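Budgeting for a second arm: what did you forget to price?
2 min read

Hortensia Saavedra
We want another gripper for our produce-picking setup in February. Renano quoted 800 for the gripper alone. What else costs money? 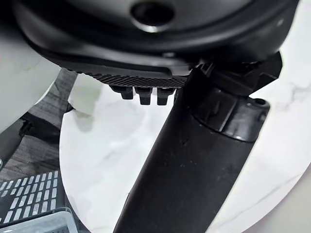
Liv Fjeld
Spare finger pads! And a shopping basket or two with a tall handle, so much easier to grab.
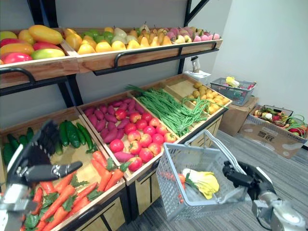 Basket lift at the produce stand

Onda
Ask for shipping. Ours was 194.

Last updated 28 January 2021
Contact | © Cisternas | Back to top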